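**Wunside two-arm software: progress note for Emiko Tamura, Hourani fund**
15 September 2020
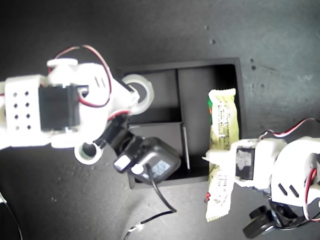 *Tray task, overhead view: the right gripper has a snack bar around its middle.*

Hello Emiko, and thank you again for your patience while Karthik and I rebuilt the planner, which took a good deal longer than I promised you in April. Both arms now share one schedule, so each knows which part of the tray the other has claimed, and the long waits are mostly gone. We've run some 20 full trials on the new code.

Perception is still our sore spot, I'm afraid. Shiny wrappers throw off the grasp angle, and loose cables get labelled as part of the tray edge. Hiyori is retraining on both and would like 3 more weeks.

We're within budget, and I'd dearly love to show you the replay tool when you visit.

Warmly,
Arnaldo Bastos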